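Checks to Make Before Closing on a Resale House

The final walk-through is normally scheduled within a day of closing. It is not a second inspection. Its purpose is to confirm that the house is in the condition stated in the contract and that agreed repairs were done. Bring the inspection report, the repair addendum, a flashlight, a phone charger and a tape measure.

Water

Open the kitchen and bathroom faucets together and leave them running while you check other rooms. Look under each sink with the flashlight and wipe the trap joints with a dry paper towel. Flush every toilet. Read the water meter with all fixtures off, wait 40 minutes, and read it again. Any movement means a leak or a fixture that is not shutting off.

Find the main shutoff and close it fully. An old gate valve that will not close should be noted in writing before you sign, as a plumber may have to shut off service at the street to replace it.

Electrical

Plug the phone charger into each receptacle. Press the test button on every GFCI and confirm that it resets. Compare the panel labels with the rooms they are supposed to serve. Labels are often wrong in houses where a kitchen has been remodeled.

Heating and cooling

Run the furnace first, then let the system rest before switching to cooling. Do not run the air conditioner if the outdoor temperature is below 60 degrees. In July the reverse applies: test cooling at length and heat only briefly. Write the filter size on the inside of the closet door. 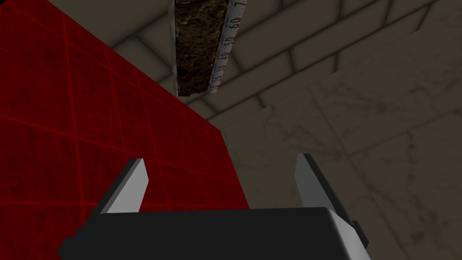 Appliances and fixtures

Compare what is in the house with the list in the contract. Record model and serial numbers for the range, dishwasher and water heater. Run the dishwasher through a short cycle and check the floor in front of it. Garage door remotes and mailbox keys should be on the kitchen counter or held by the listing agent.

If something is wrong

Tell your agent before the closing appointment. For a repair that cannot be completed in time, the usual remedies are a credit or an escrow holdback. On one recent sale a failed water heater was settled with a credit of roughly $3,000, which covered the replacement and a new expansion tank. Get the amount in writing, signed by both parties, and have the lender approve it.

Rekey the exterior locks the same day you receive the keys.

Checklist prepared by Rania Radwan, Nolby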